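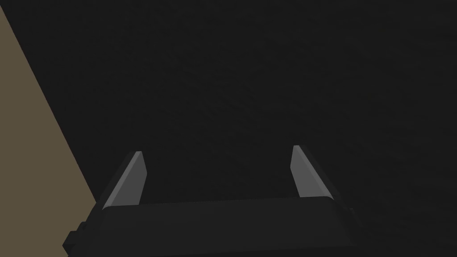 N.º 19, pág. 49

Grabar demostraciones en simulación con Walturness

1. Cargue la escena y lleve la pinza a la posición inicial, con los dedos separados y sin pieza entre ellos.
2. Compruebe en la vista de la cámara que se distinguen los dos dedos sobre la superficie oscura.
3. Inicie el registro y teleopere a velocidad constante. Descarte todo episodio de más de 30 segundos.
4. Etiquete cada episodio como válido o fallido antes de exportarlo a Naciri.

Texto: Brock Boychuk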